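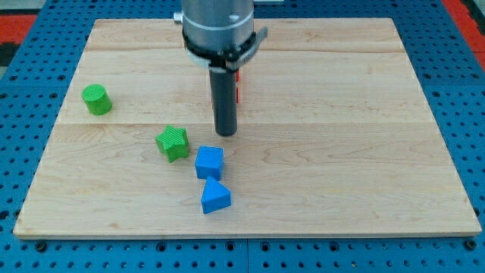

My uncle Harvey Cormier went back to college last September at the age of 694 months (his way of putting it, do the math if you like), and I have been meaning to write about it ever since. He signed up for mechanical engineering at Hurkton, where most of his classmates are 20 or 22, and he was so nervous that he bought three different pencil cases!

Well, he just got his first-year grades and he passed everything, even calculus, which he'd been dreading since spring. He called me at seven in the morning to read them out loud, one by one, and then he read them again for my husband.

He tells me the younger students save him a seat now and ask him about soldering - he fixed radios for years - and he asks them about the software. He still has three years to go, and he's already fretting over thermodynamics. I'm baking him a lemon cake this weekend.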